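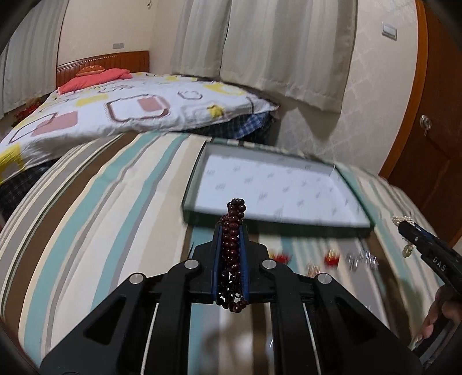 August, notebook, second half of the afternoon

7 min read

OK so beads. I've been putting off beads all month and now I'm annoyed with myself, they tell me more about a jaw pad than any of the rigid stuff we've been grabbing (the blocks, the mugs, the endless blocks). Writing this up before I forget which pad did what.

Setup, for Velimir and whoever else reads this: hand-held grippers, one per hand, camera on the tool looking down past the jaws. Pads under test are the blue ribbed ones. The comparison set is the smooth gray Drarmont pads we used through the spring. Strands are the dark red round beads and the small cream pearly ones. Bedroom, beads picked up off the striped bedspread. I want soft ground under the strand because that's where the smooth pads were failing. The jaw pushes down, the fabric gives, the strand rolls out sideways, and you come up with nothing or with one bead.

Blue ribbed, red strand: very nice! If I bunch the strand a little before closing, the ribs bite on both sides and the whole bundle stands up in the jaws. A loop hangs out the bottom and I'm fine with that. What I don't like is the part sticking out above the tips, it gets right up in the camera view and the box behind it is hard to judge for depth. I kept wanting to tilt my wrist to look around it. Move the grasp lower on the bundle next time?

Blue ribbed, pearls: not as good. Small beads find the grooves between ribs and then they sort of walk. I could feel it through the handle, a tick tick tick as I squeezed. Didn't lose the strand, but I closed a lot harder than I wanted to. Velimir says finer ribs, I say softer pad, we have a lunch riding on it.

Smooth Drarmont pads, both strands: same story as spring. Fine on a hard table, bad on bedding. Not spending more time there.

Logging: 633 grasps kept so far across both pad types, out of a target of 3,000, so no, we're not close. The Lultside logger dropped its clock once and I had to throw out that chunk. Restarting it every 30 grasps seems to keep it happy. Velimir has a patch he wants to try and I'd like him to try it on his own unit first, please and thank you.

Two-handed notes. One strand per gripper is comfortable as long as the hands stay apart. When I bring them both in toward the box the outer arms want the same space, the linkage spreads wider than you think when you're watching the tips. I clacked them together twice. Also my forearms are toast, could we weigh these things again? The number in the Nedeljković spreadsheet can't be right.

To do:
- ask Prenidstead for a finer rib, same blue stuff
- try the pearls with foam behind the pad
- lower grasp point on the bundled strand
- red and pearl in the same jaw (just curious)
- find my notes on the tip width, they're not in the drawer

Pad screws were still snug when I checked. Right side cord on my tool wants to be routed better, it slaps.

1,934 views · 4 comments · 2 shares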